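Robotics / Data and Benchmarks

3.2 Collection of Garment Examples

The Narkel set was gathered with hand-held grippers and without a robot arm. An operator carries the tool to the garment, closes the fingers on the cloth, and completes the task at a normal working pace. A wide-angle camera on the tool records each attempt from start to finish. This choice allowed collection to move between rooms with little preparation, and it kept the recorded view close to the one the policy receives when the same gripper is mounted on the Tovora arm.

Collection began in January. Each operator completed 10 practice attempts, which were discarded, before any recording was kept. A session consisted of 25 attempts on a single garment and support surface, after which both were changed. In total, 300 attempts were retained for each task. Attempts in which the operator's free hand touched the cloth were removed during review, as were those in which tracking of the tool was lost for longer than 2 seconds.

Tool position was recovered from the video with the Pathak tracker. Square printed markers on white boards were used to fix the origin and scale of each session. A marker did not need to remain in full view throughout an attempt, provided that it was seen clearly during the opening sweep of the room.

Supports were chosen to vary in shape and color. Flat tables alone produced policies that failed on curved surfaces, where the edge of a garment hangs freely and folds are harder to separate. Rounded supports were therefore added, and patterned shirts were included along with plain ones (Figure 4). 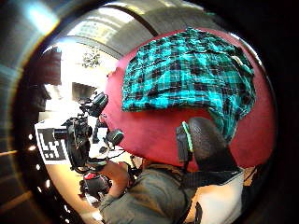 Figure 4. Plaid shirt draped over a rounded red support, with a hand-held camera rig and a marker board.

Labels were added after collection using Skimport. Annotators marked the moment of first contact, the moment of release, and the outcome of the attempt. Where two annotators disagreed on the outcome, the attempt was kept in the set but left out of the training split described in Section 3.3.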